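ok so I drove out to Hestside last night for the Cetby game and I need to talk about the bullpen

Adeel Magsi came in for the eighth with a 3-2 lead and two on. I've watched this kid since he was walking everybody in the yard at Budis and I had my hands over my face the whole time

first pitch, fastball, right past the guy. second pitch, same spot, same result. then he throws this slow curve that I swear took a lunch break on the way in and the hitter was done swinging before it got there!!

paid attendance was 1,014, which for a cold night in May is pretty good. felt like more once the drums got going

Greenberg's manager came out to argue the strike zone and got maybe ten words in before he was tossed. he had a point, the low one was generous. I'll take it

can we also talk about Lumturie Đorđević at short? that backhand in the sixth, deep in the hole, throw on one hop to first. she's been doing this all spring and people still act surprised

anyway Magsi gets the ninth too. leadoff walk (of course), then a double play ball, then a pop-up that hung in the wind so long I aged a year. game over, 3-2

he's at 15 saves now and last season he couldn't hold a spot in the rotation. moving him to short relief is the best thing they've done since the new lights

parking was a mess again btw. go in by the north gate if you're headed out for the next one, the south lot backs up to the bridge

next homestand is the long one and I've already promised my sister we're going to at least half of it 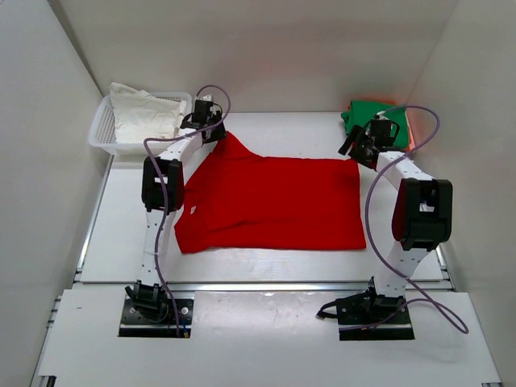

also the garlic fries are back and they are still too salty and I ate all of them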